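Manchas y olores en vasos y tazas de plástico

Los vasos de plástico duran años si se lavan bien, pero cogen olor con facilidad y el café o el tomate les dejan un cerco difícil de quitar.

Para el lavado diario basta agua templada, jabón y una esponja blanda. El estropajo verde raya el interior, y en las rayas se queda la suciedad. Si el vaso ha tenido leche o batido, enjuáguelo primero con agua fría.

Cuando el cerco ya está hecho, prepare una pasta con 2 cucharadas de bicarbonato y un poco de agua. Extiéndala con el dedo, déjela unos 15 minutos y aclare. En manchas viejas hay que repetir al día siguiente.

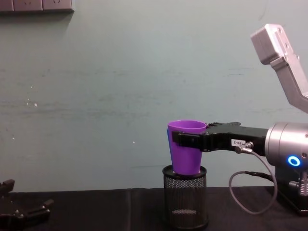
Para el olor, llene el vaso con agua y un chorro de vinagre blanco y déjelo toda la noche. No mezcle nunca vinagre con lejía. El limón también sirve, aunque con el ajo puede poco.

El secado importa tanto como el lavado. Los vasos no deben guardarse uno dentro de otro si están húmedos - huelen a cerrado y luego cuesta separarlos. Si ya se han pegado, ponga agua fría en el de dentro y meta el de fuera en agua caliente del grifo. Gire despacio, sin hacer palanca con un cuchillo.

En el lavavajillas, siempre en la bandeja superior y solo si el fabricante lo indica en la base.

Rahel Frei nos escribe que en su casa guardan los vasos con una hoja de papel de cocina entre uno y otro. Funciona, sobre todo en cocinas pequeñas y con poca ventilación.

Los vasos agrietados no tienen arreglo. Se pueden aprovechar para semilleros, con un agujero en el fondo.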